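Section 2. Placing and Fixing the Bowl

Applies to Daltovetti Melik floor-standing toilets, two-piece, bottom outlet. For wall-outlet versions, use the supplement packed with the outlet adapter.

Read this section through before opening the hardware bag. The tank is fitted in Section 3 and must stay in its carton until the bowl is fixed.

2.1 Before you start

Check the carton label against the order. The last four digits of the part number are 2594 for the standard-height bowl. Bowls with any other ending use a different floor template, and the template in this guide must not be used with them.

Inspect the china in good light. Run a bare hand along the underside of the foot and around the outlet horn. Small glaze pinholes on the underside are normal. A crack of any length is cause for return. Claims for transport damage are not accepted once the bowl has been bolted down.

If the toilet is chosen from a display, take the model code from the tag and not from the appearance of the bowl. Several bowls in the Melik and Jorkia series look alike from the front and differ only in the outlet position.
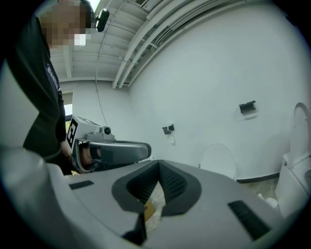 2.2 Tools and supplies

Supplied in the hardware bag:
Floor bolts with nuts and washers
Bolt caps
Plastic shims
Paper floor template

Not supplied:
Wax ring or rubber seal to suit the flange
Adjustable wrench
Level
Putty knife
Hacksaw or bolt cutter
Sponge, bucket, rags
Sanitary-grade silicone sealant

Note: A rubber seal may be used in place of wax where the floor is heated. Do not stack two wax rings. If the flange sits below the finished floor, fit a flange extender first.

2.3 Removing the old toilet

1. Close the shutoff valve. Flush and hold the lever down until the tank has emptied.

2. Sponge out the water left in the tank and bowl.

3. Disconnect the supply line at the tank. Keep the bucket underneath.

4. Remove the nuts at the base. If a nut turns together with its bolt, cut the bolt above the flange.

5. Rock the bowl from side to side until the old seal lets go. Lift straight up and set the bowl on cardboard.

6. Plug the drain opening with a rag larger than the opening. Leave one end of the rag outside the pipe.

7. Scrape the old wax from the flange with the putty knife. Discard the wax and the old bolts.

CAUTION: Sewer gas is harmful. Keep the drain plugged until step 4 of 2.5, and keep a window or door open while the work is in progress.

2.4 Checking the floor and flange

1. Place the level across the flange in both directions. The flange must be firmly screwed to the floor and must not move when pressed.

2. Lay the paper template over the flange with the arrow pointing toward the room. The printed outline is the full footprint of the base.

3. Check that the outline does not touch the baseboard or door trim at any point. If it does, stop and contact the dealer for an offset flange.

4. Slide the new floor bolts into the flange slots, in line with the template marks. Remove the template and keep it.

Note: On uneven tile, set the bowl in place without a seal and note where it rocks. Mark the shim positions on the floor in pencil, then lift the bowl off again.

2.5 Setting the bowl

The bowl weighs 35 kg. Two people are required for lifting. Hold the bowl under the rim at the front and at the tank shelf at the back. Do not lift by the seat, the seat bolts, or the outlet horn.

1. Turn the bowl upside down on a folded blanket.

2. Press the seal onto the outlet horn, flat side to the china. Wax must be at room temperature.

3. Put the shims at the pencil marks.

4. Take the rag out of the drain.

5. Turn the bowl upright, lower it over the bolts, and keep it level as it goes down. Once the seal has touched the flange, the bowl must not be lifted. If it is lifted, replace the seal.

6. Press down evenly on both sides of the rim until the foot rests on the floor or on the shims. 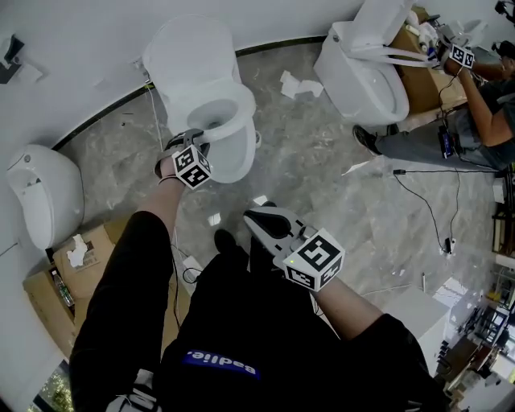

Figure 2. Toilets on a showroom floor, with a bowl rim at the middle unit.

7. Fit washers and nuts. Tighten by hand, then alternate between sides with the wrench in small turns. Stop when the bowl no longer moves.

CAUTION: Overtightening will crack the foot. Such cracks are not covered by the warranty.

8. Place the level across the rim, side to side and front to back. Adjust the shims if needed and trim them flush with the base.

9. Cut the bolts to leave enough thread for the caps. Snap the caps on.

2.6 Sealing the base

Do not seal until the leak test in Section 3 has been passed. Apply a thin bead of silicone around the front and sides. Leave the back open so that a leaking seal will show on the floor. Smooth the bead with a damp finger and leave the toilet unused for 22 hours.

2.7 Faults during placing

Bowl rocks after tightening: loosen both nuts, add shims, retighten. Do not try to pull the bowl flat with the bolts.

Bolts lean inward: the bolt heads have slipped in the flange slots. Lift the bowl, reset the bolts, fit a new seal.

Base stands clear of the floor on all sides: flange too high or seal too thick. Try a thinner seal before altering the flange.

Odor at the base: seal not seated. Remove the bowl and repeat 2.5 from step 1 with a new seal.

Continue with Section 3, Fitting the Tank.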